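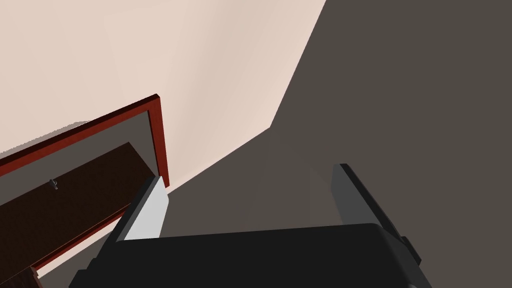
Shirin Fallahi says a simulated run should be logged as strictly as a real one, down to the object list. I heard that twice during my visit to the Zuvier lab in Matthorpe, and by the end I agreed with it.

Print this page | E-mail this page

The lab tests household tasks in simulation before any hardware moves. Its house rules fill 14 pages and were last revised in May. Every run gets a written start state, a named operator and a stop condition. Speed near furniture is capped at 20 percent until a task has passed 50 runs.
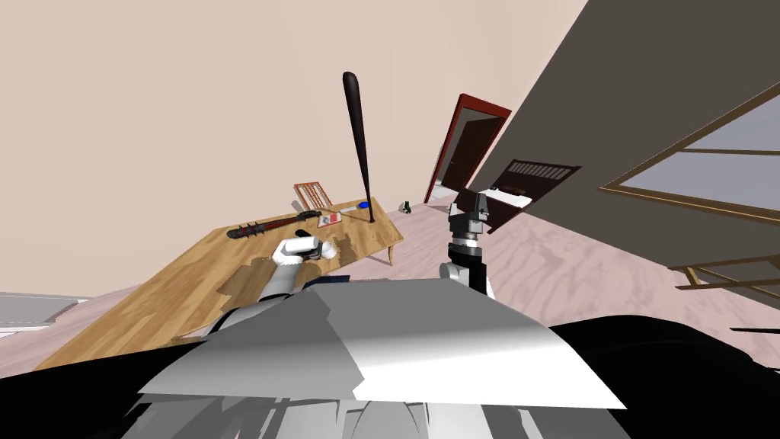
Object lists took up most of the morning. The rule is that each item on a work surface goes into one of three classes – safe to grip, grip with limits, or leave alone – before the arms are enabled. A spiked club lying on the table is an easy call, but the bat standing upright on its knob end led to a longer talk. The rules now ask for the pose of an item as well as its name.

Doors have their own section. The approach path has to be written down first, and the swing area must be kept clear of the other arm.

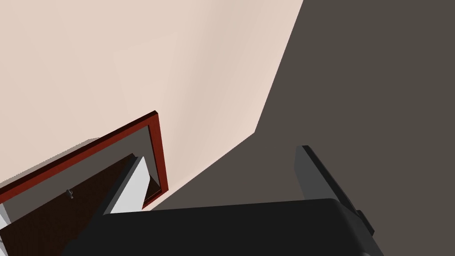 The same section sets a limit of 60 seconds per attempt. After that the run is closed and marked as failed, even if the gripper is close. I asked if that was too strict. The reply was that open-ended attempts make the logs hard to compare.

I would have liked to see more on who signs off changes. That part is one paragraph long, and the Godinho checklist it points to is still a draft.

We use cookies to improve your visit. Accept | Settings

Related items
Godinho checklist: notes on the draft
Lorna test room, visit report
Writing a stop condition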